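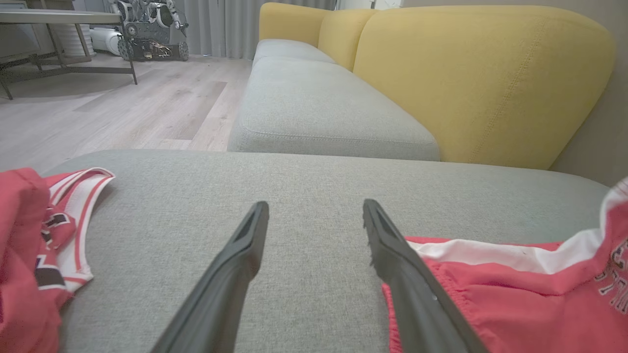 Ultcombe Centre for Continuing Education
Collecting and Caring for Sports Cards
Handout 4: Sorting, Grading and Recording a Collection
Course convenor: Mirela Guerra

Purpose of this handout

This handout supports the fourth session and should be read before class. Students are expected to bring between 20 and 50 cards of their own for the practical work. Cards of high value should be left at home, as the Centre's insurance does not cover personal property.

4.1 Sorting before anything else

A collection that has not been sorted cannot be valued, insured or sold with any confidence. The first sort should be by sport, the second by year of issue and the third by set. Within a set, cards are placed in the order of the number printed on the back. Sorting by player or by team is a matter of personal taste and may be done later, once a full record exists.

The year of issue causes more errors than any other detail. Basketball and hockey seasons run across two calendar years, and a set labelled with one year may have been sold in the next. The copyright line on the back is a useful guide, although it does not always match the season shown in the player's statistics. Where the two differ, record both.

Parallels (cards that repeat the design of the base card with a different colour, border or finish) should be kept apart from the base set at this stage. Students often discover at the end of a sort that they have two or three versions of a card they had counted as duplicates.

4.2 Condition

Four features are examined in the practical: centring, corners, edges and surface. Each is judged separately before an overall view is formed.

Centring is the balance of the borders, left against right and top against bottom. It is written as a ratio, so that a card with equal borders is 50/50 and one with a clear lean may be 70/30. The back is measured as well as the front.

Corners are best viewed against a dark background. Look for whitening, rounding and small folds. A corner that looks sharp to the eye may show wear under a magnifier, and students should note which method they used.

Edges may show chipping, particularly on cards with dark or coloured borders. Some chipping occurs when the sheet is cut at the factory. It still counts against the condition of the card.

Surface faults include scratches, print lines, dents and staining. Hold the card at a low angle to a lamp and tilt it slowly. Do not attempt to clean or press a card in class. Alteration of any kind must be declared to a buyer, and most grading services will decline to assign a number to an altered card.

4.3 The written record

The record used in this course has 11 columns: sport, year, manufacturer, set, card number, player, team, parallel or variation, condition, price paid and storage location. A spreadsheet is preferred, but a ruled notebook is acceptable.

The last column is the one most often left blank. A note such as "box 3, row 2" takes a few seconds to write and may save an afternoon of searching.

Worked case: the Konstantinidis collection

The collection lent to the Centre for study contains 584 cards, most of them basketball, with a smaller group of hockey cards issued before 2000. When it was first sorted, 76 cards were found to be duplicates. These were set aside in a separate box and given their own page in the record - they were not removed from the total.

The Trorstead set within the collection is incomplete. Students will be given the checklist in class and asked to prepare a want list from it, with the lowest condition they would accept noted beside each missing card.

4.4 Storage materials

Sleeves and pages should be free of PVC. The Zomura sleeves supplied for the practical fit cards of standard thickness only. Cards containing a piece of jersey or other material are thicker and need a wider sleeve and holder. Do not force a card into a sleeve.

Before the next session

Complete the record for at least 20 cards.
Grade five of these on all four features, with a sentence of explanation for each.
Read Handout 5, on trading and postage.

Written work is due by 5 p.m. on the day before class and may be left at the front office.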